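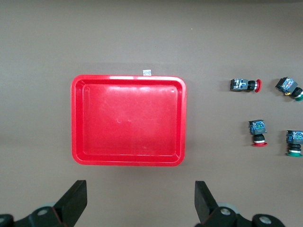
Minutes of the Drainage and Surface Water Working Group
October 2022

Present: representatives of the residents' association, the Treteck site office, the highways section and Skanico (pump maintenance). Apologies were received from the allotment society.

1. Minutes of the previous meeting
Agreed as a correct record, with one amendment. In item 4, "north culvert" should read "north-east culvert".

2. Matters arising
2.1 The trash screen at the Kekix Lane inlet has been refitted. The lower fixing is still a temporary one. Highways to replace it at the next routine visit.
2.2 The survey drawings have been reissued at the correct scale. Copies marked revision B should be destroyed.
2.3 No reply has been received from the landowner on the ditch west of the footbridge. A second letter to go by recorded delivery.

3. Pipe survey
3.1 The camera survey covered 373 metres of the main run between the lane and the outfall. Joint displacement was recorded at two places, both upstream of the second manhole. Root ingress at the bend was graded moderate.
3.2 The remaining length could not be surveyed owing to silt. Jetting is needed first. Treteck asked whether jetting would disturb the displaced joints. The contractor's advice is that reduced pressure be used on that section and the run re-surveyed afterwards.
3.3 The pipe diameter shown on the 1970s record plan does not match the survey. The survey figure is to be used in all further calculations.
ACTION: highways to obtain a price for jetting and re-survey.

4. Pumping station
4.1 Skanico reported that pump 2 was out of service for 12 days with a failed float switch. Pump 1 carried the full load and the high-level alarm did not operate. The switch has been replaced like for like.
4.2 Run hours are still uneven between the two pumps. The changeover timer is set to 24 hours but does not appear to be resetting after a power loss. Skanico to test and report.
4.3 The residents' representative asked for the alarm number to be shown on the kiosk door. Agreed.

5. Sfakianakis report
5.1 The Sfakianakis report on the attenuation pond was taken as read. It gives available storage as 78 per cent of the design volume, the loss being put down to sediment at the inlet end.
5.2 There was discussion on whether to dredge the whole pond or the inlet end only. Partial dredging was preferred on cost. The residents' association wished it noted that partial dredging had been carried out before and the benefit was short.
5.3 Work to avoid the bird nesting season. Disposal of arisings depends on the sediment test, which is outstanding.
ACTION: Treteck to send the sediment test results to all members.

6. Any other business
6.1 Gully outside the shop reported blocked again. Passed to highways.
6.2 The key to the outfall gate is now held at the site office and must be signed for.

7. Next meeting
December, in the site office, date to be circulated. Papers to be sent one week in advance.

Last updated: following approval of amendments to items 3.2 and 5.2

Contact the working group | Copyright Drainage and Surface Water Working Group | Back to top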